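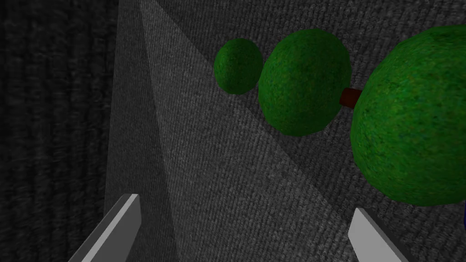

Route running is the first thing we study in this unit, and I'll admit up front that it's my favorite part of football to teach! Last time we covered how a defense lines up. Now we get to ask how a receiver makes the people in that alignment wrong about where he's going. A good stem (the straight part of the route before the break) is a sales pitch made with the hips and shoulders, and the defender has to buy it before the cut means anything. 

## 1. Words we'll use all month

- **Stem:** everything from the snap to the break.
- **Break:** the cut. Usually the outside foot plants for an inside cut, and the inside foot for an outside cut.
- **Leverage:** which side of the receiver the defender is protecting.
- **Cushion:** the distance between receiver and defender at the snap.
- **Stack:** getting directly in front of a defender you've passed, so he has to run through you to reach the ball.
- **Landmark:** a spot on the field the route is supposed to hit, like the bottom of the numbers.

People mix up cushion and leverage on the quiz every year. Cushion is depth. Leverage is side. Write that on your hand if you need to (before the quiz, please, and wash it off).

## 2. Attacking leverage

The defender picks a side because he expects help on the other one. If he's outside, he probably has a safety or linebacker inside. So the "open" side is only open for a while, and the timing of the throw has to match.

Against **outside leverage**, slants, digs and posts start with an advantage. The receiver should still push his stem at the defender's outside shoulder for a few steps. It feels backward the first time you try it! You're running toward the guy you want to get away from. But that push makes him widen to keep his leverage, and now the inside cut has twice the room.

Against **inside leverage**, flip it: outs, comebacks and fades. Stem at the inside shoulder, make him protect the middle, then leave.

Against **head-up** alignment, the defender hasn't told you anything yet, so the release matters more than the stem. We'll spend a full session on releases in week 3.

## 3. Depth, steps and the quarterback

The quick game lives and dies on step counts. Our sample playbook (the Maler packet, pages with the blue header) lists every route by steps and by yards, and they don't always agree. A tall receiver can eat up 8 yards in far fewer strides than a short one. Coach Jinlong Meng, who wrote most of the packet, teaches steps to beginners and yards to everyone else. I go the other way around, and we've argued about it happily for years. Learn both for this class.

Match the drop to the route:

| Drop (under center) | Routes that fit |
|---|---|
| 1 step | Hitch, quick screen |
| 3 step | Slant, quick out, fade |
| 5 step | Curl, dig, deep out |
| 7 step | Post, double moves |

From shotgun, take two steps off the drop. Three becomes one, five becomes three, and so on. When a route and a drop don't match, the film looks like a bad throw, and students blame the passer. Look at his feet first. Then look at whether the receiver drifted upfield on the break, which turns a good out route into a gift for the corner.

## 4. Working through the charting data

For the lab you'll use the route charts from the Stelell league season. The file has 435 charted targets. Of those, 148 came against outside leverage, and the receiver made the catch on 113 of them.

Catch rate = 113 / 148 = 76.4%

That's a big number, and it's tempting to shout "always throw inside!" Slow down a little. The sheet doesn't adjust for depth, and short slants get caught a lot no matter who's covering. Sort by route depth before you compare anything. Tianyou Cao's write-up from last term handles this really well, with a short table for each depth band, and he has kindly let me put a copy in the course folder.

Things to watch for in the file:

- The leverage column is blank on bunch and stack formations. Leave those rows out.
- "Fade" and "go" were used interchangeably by one of the charters. Treat them as the same route.
- Throwaways aren't targets. If the receiver column says NONE, drop the row.

## 5. Before next session

Read the Xue chapter on option routes, at least through the section on "sit or run." It's dense but so good, especially the part where the slot receiver reads the second defender in and never looks at the first.

Then pick one receiver from the Jemeck film set and watch five of his routes without following the ball. Just his feet and shoulders. For each one, write down:

1. Leverage at the snap
2. Shoulder attacked on the stem
3. Depth of the break
4. Where his eyes went before the cut

Half a page is plenty. Bring it on paper, we'll swap and mark each other's in the first ten minutes. Option routes after that, and then press coverage if there's time.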